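We use cookies to remember your preferences. Accept all | Manage settings

Wed 21 January

Picking up where I left the reach planner. Maureen merged the new Posard collision layer last night and I spent the whole morning finding out what it did to my runs. Short version: the planner got slower and a lot more nervous. It used to hand me a path on the first or second try, and now it sits there sampling and sampling and then gives up with "goal in collision" on poses I know perfectly well are fine (I've been using them since before the holidays!).

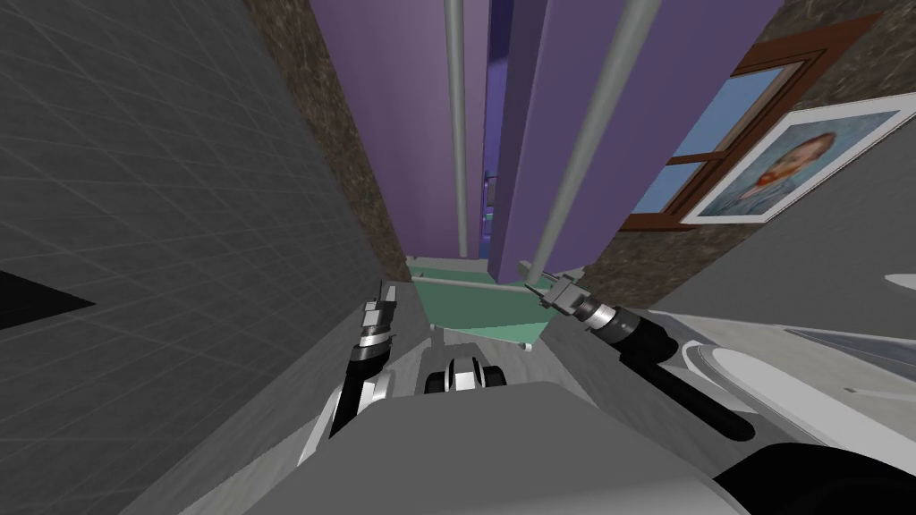
The padding is where I started. Posard inflates every obstacle by default, and it was inflating both grippers too, so anything near a wall got padded twice. I set the gripper padding to zero, kept it on the room, and reran the same 70 seeds. Much happier. The spot I care most about is the green panel at the bottom of the gap, with the tiled wall close on one side — both arms have to come in toward it with the grippers facing each other, and double padding simply ate the space between them. I've also put the two long gray poles in their own collision group so I can switch them separately. Right now they're modeled as boxes, and a box around a slanted pole is a very fat thing. Capsules tomorrow.

Second problem, and this one's my own fault. The head camera pose going into Grokska was one tick behind the joint states. With the base still you'd never notice, but as soon as the torso leans the whole point cloud smears and the planner sees a ghost wall. I found it by logging both timestamps side by side for 315 steps and feeling pretty dumb by the end. Fixed in the bridge, plus a check that yells if the stamps don't match.
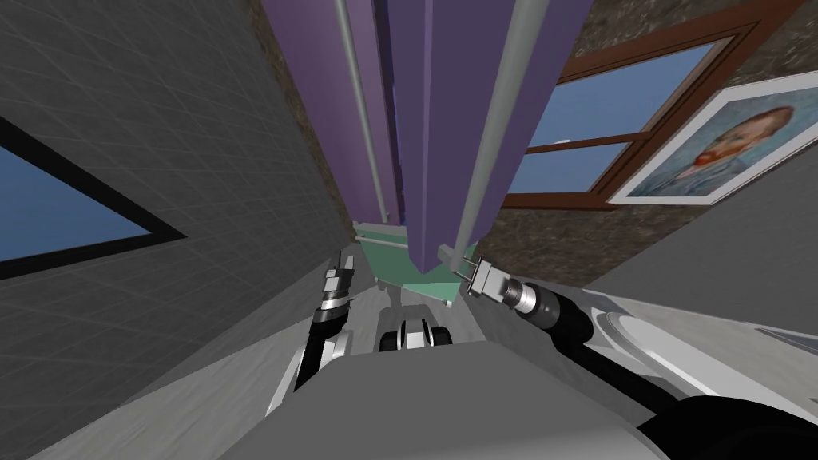 After the fix I went back to the two-arm version. Left arm plans first, right arm treats it as a moving obstacle, same as always. Step 273 still gives me a wrist flip on the right side. I think it's the IK seed: we seed from the home pose when we should be seeding from the last solution, and Aurelia says she hit the same flip in Lungu and cured it exactly that way. Trying that before I touch the cost weights again, because last time I touched the cost weights I lost two days.

Oh, and Maureen — your new config loader is great, but it silently ignores unknown keys. I had "paddng" in there for an hour.

To do:
- capsules for the poles
- seed IK from last solution, rerun the seeds
- ask Aurelia for her Lungu branch
- make the loader complain about typos

3 comments | 2 shares
Last updated: Wednesday evening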